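The soup had been on since eight, and the kitchen window had gone white with steam. She wiped a patch clear with her sleeve and looked down the hill to Purkby, where the lights were coming on in the shops.

Her mother's recipe card said barley, two leeks, a ham bone and "enough water". It had never said how much was enough. For years she had rung up to ask, and for years her mother had told her to use the big pan and stop fussing. Now the big pan was hers and there was no number to ring.

She tasted it. It needed salt, and something else she couldn't name. She added the salt and stood with the spoon in her hand.

In the flat upstairs somebody was practising the same 10 notes on the piano. They always stopped at the same place, went back, and tried again. She had never met them. The label by their bell said Clavier, which she had taken for a joke until the postman told her it was the family's name.

She opened the cupboard and moved the jars about. Bay leaves, mustard, a tin of Gachanja tea that her sister had sent in January and she hadn't opened. At the back was a bottle of cider vinegar with an inch left in it. She remembered the smell of it on her mother's hands. It wasn't on the card. She put in a spoonful, then half of another, and stirred.

When she tasted it again she had to sit down.

After a while she got up and found a pen. She wrote "vinegar, 1½ spoons" under the last line of the card, in smaller letters than her mother's, and propped it against the bread bin to dry. Then she counted out bowls. There was only her to feed, but the pan held enough for eight, and it wouldn't all go in the freezer.

The piano started again. She filled the blue bowl, put a plate on top to keep the heat in, and cut two slices of bread. She wrapped the bread in a clean tea towel, took her keys off the hook and went up the stairs with the bowl held out in front of her. The notes stopped at the usual place. She knocked with her elbow and waited. 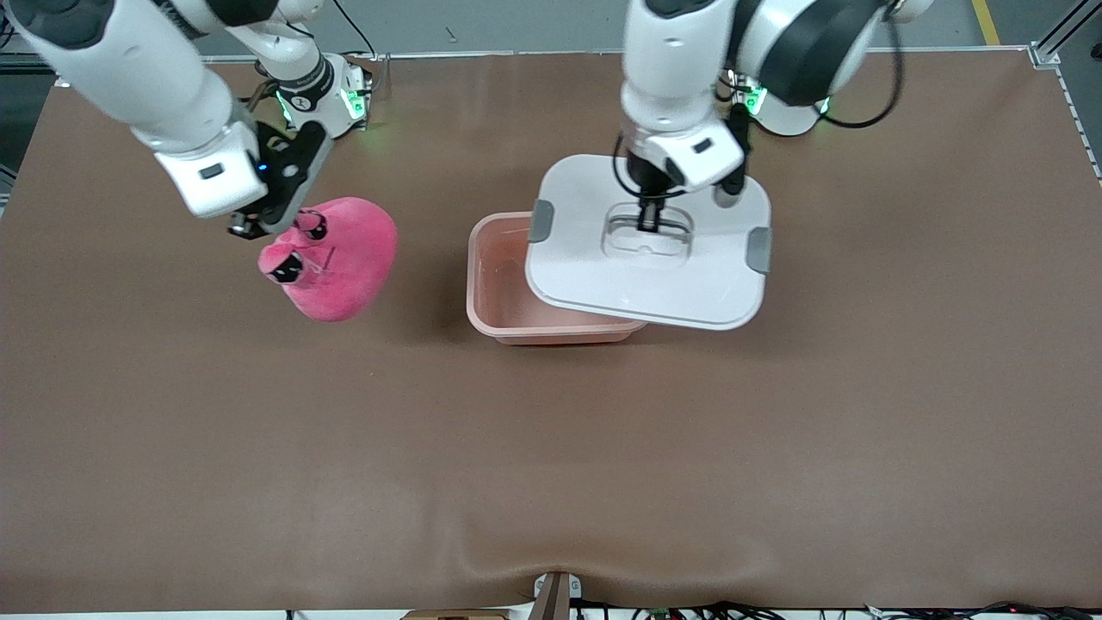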